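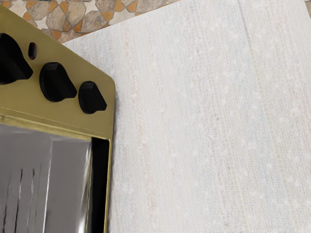 Inicio | Equipos | Presupuestos | Preguntas | Contacto

¿Cuánto cuesta el paquete de cocina Rimeck?
El precio es de 2,269 euros por puesto, con simulador y perillas de repuesto.

¿Tengo que comprar el brazo desde el inicio?
No. Recomendamos ensayar 30 días en simulación -- así el presupuesto se decide con más calma.

¿Hay descuento para escuelas?
Sí, de 10 %, a partir de cinco puestos. Escriba a Rokeya Gamage antes de febrero.

© Tristley | Contacto | Volver arriba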